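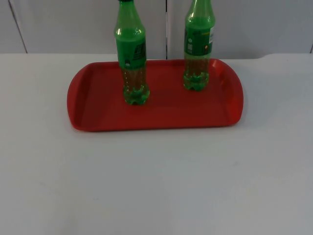
4. Registro de las actas de partido

Manual del delegado > Inicio | Índice | Anterior | Siguiente

4.1. Acceda a Estitz con la clave del club y seleccione la categoría.

4.2. Introduzca la alineación. El sistema admite un máximo de 16 jugadores por equipo.

4.3. Anote las sustituciones por orden y pulse «Validar».

Nota: las actas de la Liga Garrido se cierran el viernes a las 8 de la tarde.

Precaución: una vez validada, el acta solo podrá modificarla el comité de competición.

Categoría: Béisbol federado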